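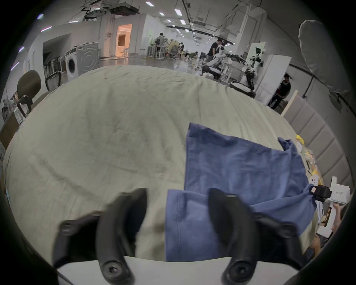 Mesh or padded for a small home office? (desk chair + one side chair)

pinecone_dan
Ok so my old desk chair finally gave up. The gas lift sinks all day and I end up typing with my chin on the desk. I've been sitting on a dining chair for 3 weeks and my back is letting me know.

Looking at two right now. One is the Werkau mesh back with the adjustable arms, the other is a Flolletach with the thick padded seat in bonded leather. They're both close to $200. I'm at the desk most of the day and I'm 6 foot even. The room gets hot in summer. I also need a plain side chair for when my wife comes in to do bills with me, but that can be anything.

What would you get?

marlo77
Mesh, no contest. I had padded for years and every summer I was peeling myself off it. Got the Werkau in December and I've had zero complaints, well, one complaint, the armrests wiggle a little. You stop noticing.

Hemant Shukla
I'm going to disagree with marlo77. I had a mesh SEAT (not just the back, check which one you're getting) and the front bar dug into my legs something awful. Mesh back is fine. Mesh seat, sit in it for an hour before you pay for it.

And please skip bonded leather. Mine started flaking where my legs rub and I was vacuuming black crumbs off the rug all winter. If you want padded, get fabric.

pinecone_dan
The Werkau is mesh back with a foam seat, I just looked. How long before yours started flaking?

Hemant Shukla
Second winter. It was in front of a window too so the sun probably didn't help.

tuckertown
My bonded leather chair is older than my kid's bike and there's not a crack on it. I wipe it down with a damp rag now and then and keep the cat out. I think people buy the cheapest one in the store and then blame the material.

Hemant Shukla
It wasn't the cheapest one in the store lol. Glad yours held up but I've seen too many of these on the curb.

marlo77
Curb on my street had two of them last month. Both peeling.

tuckertown
And how many mesh ones with busted arms?

marlo77
...one

Savita Negi
Can I throw in something different? I bought a used office chair from one of those places that clears out old offices and it's the best seat I've ever owned, for less than what you're spending. It's heavy as a piano and ugly (sort of an oatmeal color with a coffee stain I've made peace with) but everything adjusts and you can still get parts for it. I went through 4 of them in the warehouse before I found one where the tilt didn't creak. Bring somebody to help you load it, I nearly put my shoulder out getting it into the hatchback.

For the side chair I have a wood one from Trandcombe with a padded seat and it's been great. No wheels, no arms, slides right under the table. Came in one piece too, so no tiny wrench at midnight.

pinecone_dan
Used never crossed my mind. Did you worry about bugs or smells or whatever?

Savita Negi
A little! I left it in the garage for a few days and went over the seat with an upholstery cleaner. It smelled like an office, that was it.

gwen_in_the_valley
Nope nope nope on used fabric seating for me. I know, I know, hotels and airplanes. Still no.

If you go new, measure your desk first. I bought a Mittal with the big fixed arms and it won't go under my desk at all, so now it lives in the middle of the room and I walk into it every single morning. Look for the arm height at the lowest setting. It's usually way down at the bottom of the listing.

pinecone_dan
Just measured. Underside of the desk is 26 inches off the floor. The Werkau arms drop low enough to clear it, the Flolletach arms don't move. So that kind of settles that one.

tuckertown
You can take the arms off most of them, it's a few bolts. I did.

gwen_in_the_valley
And then where do you put your elbows??

tuckertown
On the desk like a normal person.

Hemant Shukla
Elbows on the desk is how I wrecked my neck, for what it's worth. Dan, whichever way you go, keep the box until you've sat in it a full week. I tossed mine the first day and the store wouldn't take the chair back without it.

pinecone_dan
Update, November 8, 2021. Drove out to a used place this morning because Savita got in my head. Sat in a bunch, liked one, and somebody had already paid for it. So I ordered the Werkau when I got home. Box is staying in the hallway, my wife is thrilled. Still undecided on the side chair, does the Trandcombe come in anything darker?

Savita Negi
Mine is the walnut stain and it's pretty dark. I think they do a black one too but check the page, I bought mine a while ago.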